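Hinata Nomura would like it known that she did not set out to become the person other people call about chairs.

"I was a bookkeeper," she says. "I liked being a bookkeeper. Numbers stay where you put them."

We are in the front room of Omuso, the small repair and resale shop she has run for eleven years, and she is looking with open dislike at the seat I've picked. It is a tall thing with a slatted back. I have been in it four minutes and have already crossed my legs twice, and she has noticed both times.

"Too high for you. You're doing what everybody does, you're blaming yourself."

Nomura's subject is sitting, or more exactly the gap between how furniture is sold and how people use it. Her booklet on the matter, *Sit Down Anyway*, came out last April in a print run of 469 copies, a figure she arrived at by dividing her savings by the printer's quote. It has since gone back to press. She is baffled by this. "It's seventy pages about chairs. There's a chapter on glue."

The glue chapter is very good. So is the one on dining sets, in which she argues that the matching set of six has done more damage to family life than television. Her case is that six identical chairs assume six identical people, and that she has yet to meet the family.

"My grandmother was tiny. My uncle was built like a freezer. They sat in the same chair every New Year's for twenty years, and they were both miserable, and my grandmother thought it was bad manners to bring a cushion. To her own house!"

I ask what she'd have given them.

"Her, something low with arms. Him, a bench. You can't break a bench. Well, he could have."

She gets up to deal with a customer, a man returning a rocker he bought on Saturday. The rocker creeps, he says. He starts the evening facing the TV and ends it facing the hall. Nomura asks about his floor. Hardwood, he says, and she asks whether it's level, and he goes quiet in the manner of someone who has just remembered a marble. He leaves with the rocker and a piece of carpet she refuses to charge him for.

"That's half the job," she says, sitting back down. "The chair's fine. The house is crooked."

The other half happens at the bench in back, where Florian Caron has been regluing joints since the shop's second year. Caron came in to sell a sideboard and stayed to criticize the clamps. He disagrees with Nomura about nearly everything in the booklet and is thanked in it twice, once under protest.

"She says never paint oak," he tells me, without looking up from a rail he is scraping clean. "I have seen oak that needed to be painted. I've seen oak that needed to be burned."

"He has no respect," says Nomura.

"I have respect for trees. It's the people after the tree I worry about."

What they agree on is stools. Both of them think the stool is the most underrated object in the home, and both get slightly heated about it, as if a stool had been insulted in the next room. Nomura owns nine and uses all of them. Her argument runs like this: a chair tells you what to do, and a stool waits to be told. You can sit on it, stand a lamp on it, put your foot on it to tie a shoe, eat lunch off it, or leave it in a corner for a year with a stack of mail on top, and it will not take offense.

"A chair with mail on it looks sad," she says. "You look at it and think, what happened to this person? A stool with mail on it is just a table."

I put it to her that this might be a low bar. She agrees that it is, and says most of the furniture she gets doesn't clear it.

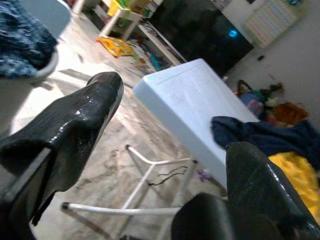

*White stool, flat top, splayed metal legs with crossbars.*

She is not a snob about materials, though she expected to become one. The early drafts of the booklet had a long attack on metal legs that she cut after her friend Reiko Hirano read it and wrote "who hurt you" in the margin. The published version gives them a fair hearing. Thin metal legs, Nomura now allows, are fine so long as they spread wide enough and something joins them together, and so long as their owner checks the rubber feet once in a while.

"People lose one foot and live with it for years. They fold up a piece of cardboard. I had a woman in here who'd been using a matchbook since her divorce." She considers this. "A foot costs almost nothing. I keep a jar."

The jar is on the counter beside the register. It used to hold candy, and children still reach into it.

Money comes up, as it does. The shop makes some. A furniture chain called Barnent offered last fall to put her name on a line of kitchen seating, and she went as far as a meeting, where she was shown a prototype and invited to react.

"I sat on it. I said, who is this for? And a very nice young man said it was for everyone." She closes her eyes briefly. "So I asked everyone in the room to sit on it for ten minutes while we talked. We finished the meeting in six."

She didn't take the deal. Caron thinks she should have, and has priced what the shop could do with it, beginning with a new roof. The best seller at Omuso remains a refinished kitchen chair at $175, and there's a waiting list for those, mostly because Caron won't be rushed and takes Thursdays off.

Is there a second booklet coming? She makes a face. There are notes. There's a folder labeled "Beds," which she shows me from across the room and will not open. Beds are harder, she says, partly since two people usually have to agree on one and neither is awake to give evidence.

"Chairs, you can watch. You sit someone down, you talk about the weather, and in three minutes their body tells you everything." She points at my legs, which I have crossed again. "See, you've been lying to me for an hour."

She brings me a different seat, a squat armchair with a patched cushion and one arm visibly newer than the other. It is, annoyingly, perfect. I ask how much. It isn't for sale, she says, it's the one she does the accounts in, and she'd like it back when I'm finished with my questions.

*Sit Down Anyway is sold at the shop counter. Omuso is closed Mondays, and Caron asks that people measure their doorways before they call.*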